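Tablecloth

By Cameron Gourlay
September
3 min read

A tablecloth is a cloth laid over a table, for looks, for protection or for both. Plain or patterned, any size. See also table runner, napkin. 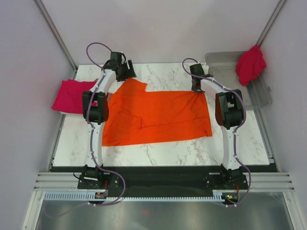
What is the drop of a tablecloth?

The drop is the part that hangs down past the edge of the table. It is measured from the tabletop to the hem, and is the same on all sides if the cloth is cut to fit.

Sizes

Length of table plus twice the drop. Same again for the width. Everyday cloths have a short drop, formal ones a longer one, and a buffet cloth often goes right to the floor. Round tables: diameter plus twice the drop. Square cloths on round tables hang in four points, which some people like and some can't stand. A 90 inch round is a common hire size and gives a 15 inch drop on a five foot table.

Hems take up cloth. Shrinkage too, mostly in cotton and linen – buy slightly over or wash before hemming.

Materials

Linen is the traditional one. Strong, takes starch well, creases badly. Cotton is cheaper and softer. Damask is a weave and not a fibre, though shops use the word loosely; the pattern shows by the way light falls on the two faces of the weave. Polyester is the usual choice for hire work as it dries fast and needs little ironing, but it doesnt soak up spills. Oilcloth and other wipe-clean cloths are for kitchens and outdoors.

History

Table coverings were in use in ancient Rome. In medieval Europe a white cloth was a sign of rank and diners often wiped their hands on it, napkins being less common at the time. Coloured and printed cloths became much cheaper once cotton printing moved into factories.

The Cloltuvside mill made plain and checked cloths for hotels. Its last order book lists 2,566 cloths, nearly all white. The Gollham works took over the checked patterns and dropped most of them later. A few Cloltuvside cloths are kept at the Cikov textile museum, where Seul-gi Geum catalogued 79 of them by weave and hem. Six have the original laundry marks. Her notes say the hems were sewn by hand well after the mill had machines for it, no reason given.

Underlay

A felt or padded cloth underneath, sometimes called a silence cloth. Stops the top cloth slipping and deadens the sound of plates. Also keeps hot dishes off polish, up to a point.

Care

Blot spills, don't rub. Cold water first for most food stains. Red wine on white cotton – cold water, then soak, then a normal wash. Candle wax is left to harden and then scraped off, with the rest drawn out by a warm iron through paper. Linen is best ironed while still damp. Long cloths are often rolled on a tube for storage becuase folds wear through in time, and starch is washed out before a cloth is put away for long.

Related articles
Table runner
Napkin
Damask
Oilcloth
Hirano stencil printing
Gollham checks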